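Open Day at Nillham: An Afternoon With the Gastard Project

Visitors to the Nillham building in December were received in groups of 10 and taken directly to the main floor, where the Gastard project teaches machines to carry out kitchen work. The program ran for 32 minutes per group and centered on a single household task: the door of a toaster oven.

The demonstration was given by the operators themselves. Each works with a pair of hand-held grippers, one in each hand, and performs the task at an ordinary pace while the movement is recorded. The recordings are then used to train Awan, the software that will direct a robot through the same motion.

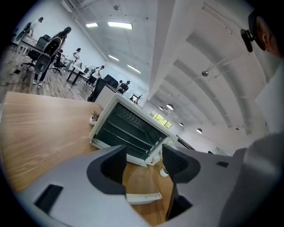
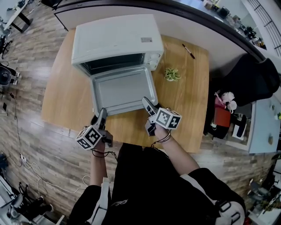 The toaster oven with its door open, at the Gastard work table.

Page last changed: December, 2:10 p.m.

Guests asked why so plain an action should require such attention. The project staff replied that an oven door is hinged at the bottom and must be followed through an arc, and that a gripper which pulls in a straight line will drag the appliance toward the edge of the table. The project has set a target of 200 recordings for the door alone - a figure that drew some murmuring from the audience.

A discussion followed in the adjoining room, led by the Dandanent education office. Questions concerned the cost of the equipment, the training given to operators and the use of the recordings by outside schools. Staff stated that operators complete 2 days of instruction before their first session.

Nillham intends to hold a second open day in the spring. Schools wishing to attend as a group should apply to the Dandanent office in writing and state the ages of their students.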